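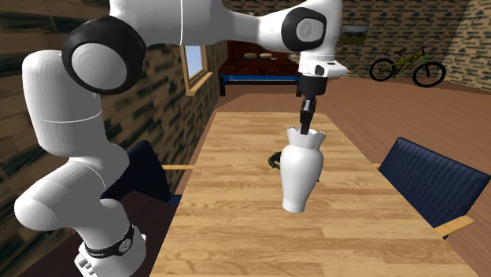 Makers' Corner: Robots at Home

When grown-ups build a robot arm in a shed or a shared workshop, they very often build a pretend one first, inside a computer. It's called a simulation, and it works a bit like a video game, with a make-believe room, a table and a vase for the gripper to reach for.

Onyekachi Omoregie and her neighbour Getsemaní Beltrán did just that with their arm, Drolla, before they tightened a single real screw. A pretend vase can be knocked over 1,000 times, and you never need a dustpan!

Look at the big black circle on the white arm. It's a joint, rather like your elbow – a place where the arm can bend. Drolla has 7 joints, and your own arm, from shoulder to wrist, bends and twists in much the same way.

Now try being a gripper yourself. Point your finger and thumb straight down, and very slowly pick up a plastic cup by its rim.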